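In defence of the placemat

I grew up in a house where placemats came out twice a year, and both times my mother apologised for them. So I do understand people who think they're a bit much. 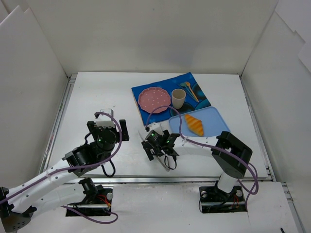 Blue placemat, pink plate, little cream cup, and a stripy toy croissant on its own tray.

I want to argue for using one every single day, even for toast. Especially for toast! A bare table is just somewhere to put things down, and mine collects post, keys, batteries and a tape measure I never put away. Lay a bit of cloth on it and suddenly there's a place to sit. I've been doing it since March and I now eat breakfast in a chair, which my younger self would have found very grand.

And please, can we stop matching everything? I once saved up for a Mevano set, 20 pieces, all the same grey (I think they called it "pebble"), and laying the table felt like stocking a canteen. Give me a pink plate with a wavy edge on a royal-blue mat any day. Give me one teal spoon and one yellowy-orange one. Children know this already. Watch any child lay a pretend tea and they'll go for the brightest things in the box, and the croissant gets a tray to itself, obviously, and the mat goes down a bit crooked and stays that way.

I'm fond of crooked. My sister straightens mine when she visits and I nudge it back when she's filling the kettle.

The usual objection is washing. Fine, yes, cloth gets jam on it. I have 7 of them, mostly from the seconds basket at Clikaden, and they go in with the tea towels. I don't iron them and I'm not going to start. Wipe-clean ones are perfectly sensible, but they stick to my arms in warm weather and I've never got on with them.

What I wouldn't do is save the nice plate. Mine sat in a cupboard for years waiting for guests good enough for it, and then I chipped it getting the cupboard door open. The new one lives by the toaster.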